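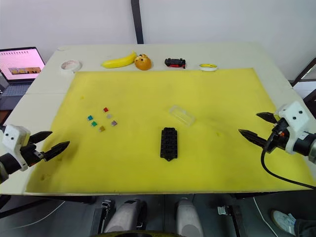
Posted by Andri Egger on 6 September 2023
Filed under: workshop, noise
2 comments

Quietening the compressor cupboard

The compressor lives in a cupboard under the stairs, and the stairs go up to the room where Brigitta works. For two years we dealt with this by agreement: I did not run it while she was on a call. In July her hours changed and the agreement stopped working, so I had to deal with the noise itself.

The machine is a secondhand Brunner, belt driven, bolted to a steel plate. It makes two kinds of noise. One travels through the air: intake hiss, motor whine, the slap of the belt. The other goes down through the feet into the floor and comes out again wherever the floor feels like radiating it, mostly the third stair and the skirting on the landing. Most of the advice I found treats these as one problem and tells you to stick foam on the walls. Foam on the walls does very little for either. It soaks up some of the high frequencies bouncing around inside the cupboard, so the machine sounds duller when you have the door open. With the door shut I could not hear any difference.

To stop airborne sound you need mass and you need to close the gaps. To stop structural sound you need a soft layer under the machine that is loaded correctly. I started with the second.

A resilient mount works as a spring. The machine and the spring together have a natural frequency, and isolation only begins well above it, at the natural frequency multiplied by the square root of two. Below that point the mount either does nothing or makes matters worse. The motor and pump give a strong component at the shaft speed, which on mine is low, so the mount has to be soft and has to deflect by a useful amount under the dead weight. A hard rubber puck that barely compresses is close to a rigid foot, whatever the packet says.

My first attempt was a sheet of closed-cell foam under the whole plate. It felt soft under a thumb, but a thumb presses on a small area. Spread the weight over the full plate and the pressure falls so low that the foam hardly moves. I cut the sheet into four pads and the stair got quieter straight away. I then cut the pads smaller, went too far, and found them flattened after a week. Once foam has bottomed out it passes everything on.

Meinrad Koller, who used to fit lift motors, suggested I stop guessing and look at the load range. The Guvix pads I ended up with are sold with a curve of deflection against load, and you choose the size that puts you in the middle of it. The pump end is heavier than the motor end, so the pads there are larger. I measured the corners by putting a bathroom scale under each in turn, with blocks of the same height under the others. This is crude, but the readings repeated well enough to pick a size.

Then the connections. A machine on soft feet moves a little when it starts, and anything stiff attached to it will carry vibration straight past the mounts. Mine had a copper outlet pipe clipped to the wall with metal saddles. I replaced the first length with flexible hose, left a slack bend in it, and moved the first clip well away. This made as much difference as the pads did. The power cable had also been pulled tight against the door frame – easy to fix, and I should have seen it sooner.

For the airborne part I lined the inside of the door with heavy barrier mat and fitted a compression seal all the way round, including the threshold. A small gap undoes a lot of mass. An opening of one per cent of the door area limits the whole door to 20 dB of reduction, however heavy the rest of it is.

Sealing a cupboard with a compressor in it creates a heat problem, so there is now a lined duct with two right-angle bends for air in, and another for air out with a slow fan. The bends matter more than the length. I fitted a thermal cut-out set to 40 degrees and it has not tripped so far, though I have not yet run the machine hard on a hot afternoon.

I have no calibrated meter and will not quote levels from a phone. Brigitta says she can tell when it starts but no longer notices when it stops. The third stair still buzzes briefly on shutdown, as the motor runs down through the mount resonance. Slightly more damping in the pads might help. I have a spare set in a firmer grade and will try them at the motor end first.

Comments (2)

Burgi Rüegg
Did you keep the steel plate, or put the pads directly under the compressor feet?

Andri Egger
Kept it. The extra mass lowers the natural frequency a bit, and it gave me somewhere flat to fix the pads.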